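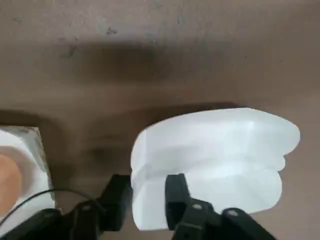
Reading time: 2 min

Ticket: Prilterent two-arm kit, left gripper stops before it has fully closed
Status: open, waiting on support

Hello again to everyone at Protau, and thank you for the quick call on Friday. I promised to put it all in writing, so please bear with me, I do tend to go on a bit.

We've had the Prilterent kit on trial since early May and on the whole we're very fond of it. Setup took one long afternoon (the mounting plates were the slow part) and both arms passed the self-check the first time. The trouble is with thin, light things. On hard items the left gripper closes and holds nicely. With anything that gives a little, it stops short, the software reports "grip complete", and the arm lifts away with nothing in its fingers.

What I've tried so far:

Restarted the controller and both arms, left first and then right. No change.

Lowered the grip force to 65 percent, as the Granine guide suggests for soft goods. A little worse, if anything.

Raised it to 90 percent. Better! It missed 5 picks out of 11, where before it was missing almost all of them, but I don't love squeezing that hard near food.

Ran the finger calibration again with the tabletop cleared, then put everything back and repeated the same program.
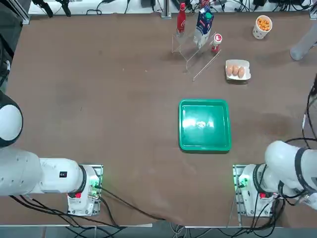

Bench layout for the grocery program: tray between the two bases, eggs and snack cup on the right, indicator lights green on both.

The same program runs fine on the right arm, which makes me think it's a setting stored with the left gripper and not the program itself. I did swap the two gripper profiles in the Naseri panel to see if the fault would move across, but the panel put them back after a restart and I couldn't find where to save them. Could you tell me where that lives? I'm also happy to send the logs, they're ready to go.

No great rush. We'd just like to sort it out before we decide on buying the kit, and I'd be sorry to send it back over this.

Warmly,
Renzo Cirillo

Comments

gripfan: Same on ours with paper bags. Recalibrating with the fingers fully open helped a bit, worth a go.

benchside_m: The profile save is under Maintenance, not Tools. Took me ages to find it too!

Renzo Cirillo: Oh, thank you both, I'll try that in the morning and report back.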